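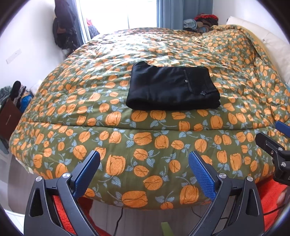 A folded black garment on a bed with a tulip-pattern cover, with open grippers in front of it.

PRESS RELEASE

Drunden, 6 Jul 2020

Vorkari publishes first results of its household chores study: folding is possible, tidying a whole room is not yet

The engineering company Vorkari today makes public the first results of Wirkonine, its study on the question whether machines can already do the daily work of a home. The short answer of the study is: some of it, slowly, and with a person near.

Since May, the project team has collected 3017 recordings of ordinary chores in 11 homes in and near Drunden. The chores were done by people with hand-held grippers, which have two fingers like the hand of a robot. From these recordings the control software Ueda learns how cloth is taken, turned, folded and put down. After this, the software is tested on a robot with two arms.

The best results were reached with clothes that lie flat on a table. Ueda folded a plain T-shirt correctly in 20 trials one after another. With jackets and trousers the result is weaker. A zip or a pocket changes how the cloth bends, and the machine often takes only one layer where it should take two. On a bed the work becomes more difficult again, as a thick cover gives way under the fingers and a strong pattern makes it harder for the software to find the border of the garment.

Six chores are part of the study at present, among them folding clothes, making a bed and clearing a table. Making a bed was not finished by the robot without help in any trial. Vorkari therefore does not announce a product for private homes and gives no date for one.

The company sees an earlier use in shops and laundries, where the tables have always the same height and the light does not change during the day. Talks with two laundries in the region have begun.

The second part of Wirkonine will deal with kitchens. Households in Drunden which would like to take part can write to the Vorkari press office, where the full report can also be requested free of charge.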